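Group report, second draft. Ansel Calloway wrote up the interviews, I did the rest, and the spelling is shared.

## What changes at the packing table

Our brief was to look at one job being handed to robot arms and ask what it does to the people nearby. We chose shoes going into boxes at Podstead, partly for the subject and partly for the bus route. A shoe is a good test. It bends, it has laces, it has a left and a right, and the customer expects it to arrive looking as if no one ever touched it.

Before the arms, a packer did a pair, closed the lid and reached for the next one. The work was dull and the chat was excellent. Packers are now called "cell operators", a title that came with a lanyard and no extra money. They watch, correct and restart. Ingeborg Auer, who has packed for longer than we have been at school, told Ansel that her back is better and her patience is worse. She used to be tired at the end of a shift. Now she is tired of waiting.

The log we were given covers 638 attempts. A person had to step in on 100 of them, mostly for a lid or for a shoe lying the wrong way round. The site calls these "assists". The operators have another word, which our tutor has asked us to leave out.
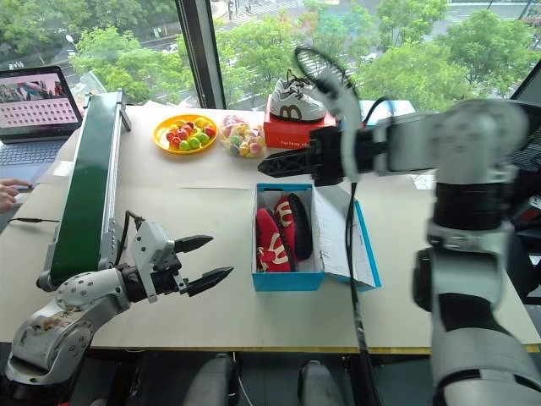

Who decides when a person should step in?

The operator does, on paper. In practice the software, called Plosura, flags a problem and the operator waits for the flag, even when she could see it coming. All 3 operators we spoke to said they had stopped trusting their own eyes a little, and two of them minded.

## Skills, old and new

Ingeborg can tell a badly stuffed toe by the weight of the shoe. There is no box on the Plosura form for this. She has started writing such things in a notebook, and the engineers have started borrowing it, so some of her job has moved into their heads without any change to her payslip. Ansel thinks this is the main finding. I think it is the main finding too, but I wanted the one with the numbers in it.

## Still to do

- Ask whether the operators were consulted about the new job title
- Get the shift rota for November
- Check if "assists" are counted per shoe or per pair, as the log does both
- Return the lanyard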